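Tredmont Supper Club: Minutes of the Fall Planning Meeting
October 30, 2024, in the back kitchen at Inskip Hall

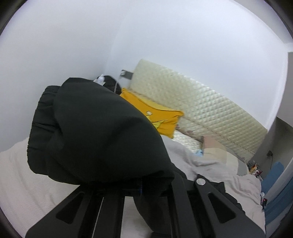 Black garment with a gathered edge, over the bed.

I took notes between bites, so bear with me. We got going late because the chowder wasn't ready and I wasn't about to talk budgets on an empty stomach.

Last meeting's minutes
Read out and approved. One fix – I'd written "corn bread" where it should have said "corn pudding," and a couple of people felt strongly about that.

Money
We took in $4,000 from the fish fry, the bake table and dues, and spent $3,819. That leaves us $181 ahead, which got a small cheer! Most of the spending was fryer oil, catfish and the hall rental. There was some talk about buying cheaper oil next time. I spoke against it (I remember the smell from the year we tried), and we agreed to stick with peanut oil and keep the sign about it on the serving table where folks with allergies will see it.

Chowder tasting
We tried two pots. The first was my corn and smoked trout one, and the second was a clam chowder from the Lidulport recipe in our old club binder. I really wanted mine to win, but the clam one had a lovely thin, briny broth and the potatoes held their shape. The vote went to Lidulport. Changes asked for: less thyme, more black pepper, and bacon on the side so people can skip it. I'm allowed to bring the trout one to the potluck, so I'm not sulking too much.

Spring supper
It'll be in April, same hall. We're capping it at 100 plates, and 60 of those go to members and their guests before we open up the rest. Menu so far is clam chowder, skillet cornbread, green beans with vinegar and onions, and some kind of lemon dessert. We went back and forth on the dessert for ages. Lemon bars travel well and cut clean, lemon icebox pie tastes better, and we only have so much fridge space. No decision. Bring a sample of whichever one you're rooting for to the next meeting and we'll settle it with forks.

Somebody asked about a dish with no dairy and no shellfish. Good question, and I should have thought of it myself. I'll work on a white bean and kale soup and bring a pot.

Trirkura stove
The back left burner on the Trirkura is still slow to light. We agreed to get it looked at before spring and to use the front burners for stockpots until then. Please don't put the big pot on the back left and walk away – that's how we ended up with lukewarm beans.

Odds and ends
The recipe binder needs retyping, and I said I'd take the soups and breads. Desserts and pickles are still up for grabs. Two of the good ladles are missing, so please check your drawers at home. Leftover chowder went home in jars, and I'd love the jars back.

We wrapped up once the cornbread was gone. Next meeting is a potluck, same kitchen, bring your own bowl.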